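The Farnier Coverlet
A short story

The Medina Textile Repository accepts quilts, coverlets and other pieced bedding for conservation. Items are received at the east door. Each is given a number, and the number is sewn to a strip of cotton tape and fixed to one corner with 3 loose stitches.

Item 1713 arrived in April, folded in a pillowcase. The donor form gave the maker as "my mother, then me" and the place as Farnier. Under the heading Condition, the donor had written: "Not finished. Please do not finish it."

The Repository's policy on unfinished work is plain. An open edge is a risk to the cloth, and any piece with an open edge is to be bound before it is placed in storage. The policy was adopted in the year of the Plandik flood, when several tops came apart in the drying room, and it had not been set aside since.

The examiner unfolded Item 1713 on the long table and entered the following in the record. Top: pieced from shirts, aprons and one blue work coat. Blocks: nearly 2000, most no larger than a playing card. Backing: flannel, in two lengths. Batting: wool. Quilting: by hand, in two different stitches, the first small and even, the second larger and leaning to the left. The second began in the middle of a row. A needle remained in the cloth at the point where the second stitch stopped, with a short length of gray thread through the eye.

Needles are to be removed on receipt. The examiner entered this requirement in the record, initialed it, and did not remove the needle.

A request for an exception was filed with the Trikent office, which oversees the Repository and two smaller collections. The office asked what purpose an exception would serve. The examiner replied that the maker's instruction was part of the object – as much a part of it as the flannel. The office asked for a precedent. There was none. The examiner wrote that there would be one if the request was granted.
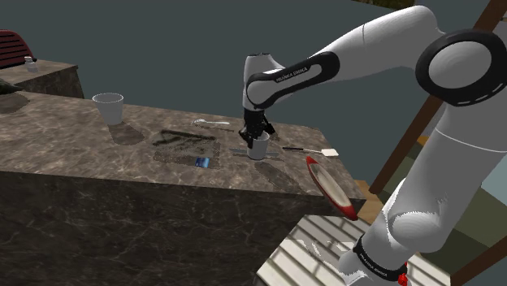 A white cup on the long brown counter.

The reply came after the summer closing. Item 1713 could be stored as received, flat, with its edge open and its needle in place, for a fixed term. The matter would be reviewed in 2040, when the present examiner would no longer be employed.

The coverlet was laid in a wide drawer between two sheets of washed muslin. The examiner completed the label by hand. Under Status, where the form allows only Finished or Bound, a third word was written in small and even letters, and the drawer was closed.

The word was Resting.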